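Dalham Materials Recovery Partnership
Progress report to the Sondeck Fund, second period
Prepared by Hsin-yi Lau, Program Office

1. Purpose of this report

The grant agreement asks the Partnership to report on public and stakeholder activity as well as on technical progress. This report covers the open day held in August at the Yu Street workshop and the decisions taken as a result of it. Spending is reported separately in the financial return.

2. Summary of the open day

The workshop was open to invited guests from 10 a.m. until 4 p.m. Sixty places were offered and all were taken up. Guests came from the county waste service, two neighboring sorting plants, the technical college and the residents' forum. Wai-kit Kwok, who leads the technical work, gave a short talk at the start of each session and answered questions at the cell afterward.

Each session was built on the same task. Mixed items were placed in the bin, and the arm was asked to pick them out one at a time using the Trilik grasp planning software. Sessions were limited to small groups so that every guest had a clear view from behind the barrier.

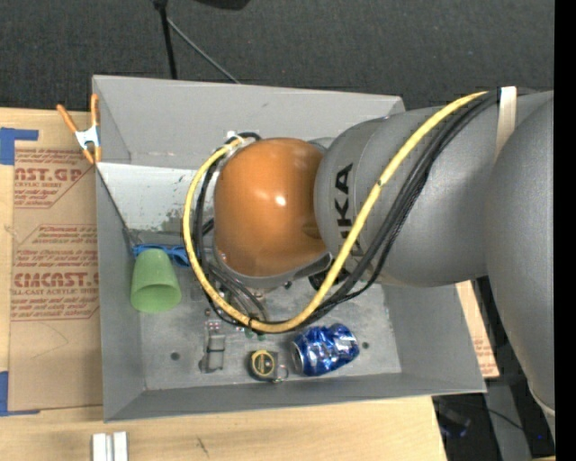

The choice of test items drew more comment than any other part of the program. Plant operators told us that earlier demonstrations they had attended relied on clean boxes and new bottles, which are seldom found on a sorting line. The Partnership's item list is meant to answer that concern. It includes crushed drink cans, plastic cups lying on their sides, and small dense items such as a tape measure or a metal block, all of which may end up close to one another on the bin floor. Guests from the plants asked that film and textile waste be given more weight in the next list, and this has been agreed.

3. Questions raised by guests

The county waste service asked how the cell would be kept supplied with cables and other parts that wear. Mr. Kwok explained that cable routing along the arm is checked before each session and that a maintenance schedule will form part of the final report. The college asked whether students could have access to the pick records. The Partnership's log held 2,877 pick attempts at the close of the reporting period, and a data sharing note is being drafted with the college.

Members of the residents' forum asked about jobs. They were told that the grant covers a trial only and that any proposal for use at a working plant would be subject to consultation with staff.

4. Matters for improvement

Guests at the back of the group had difficulty hearing the talk while the arm was moving. A portable speaker will be used in future. The first session also ran late, which shortened the time for questions in the second. The timetable will allow a longer interval between groups.

5. Next period

The Partnership plans three further visits, each for a single organization, and will send the revised item list to the Fund before the first of them. The Fund is asked to note this report and to confirm that the visits may be charged to the engagement budget line.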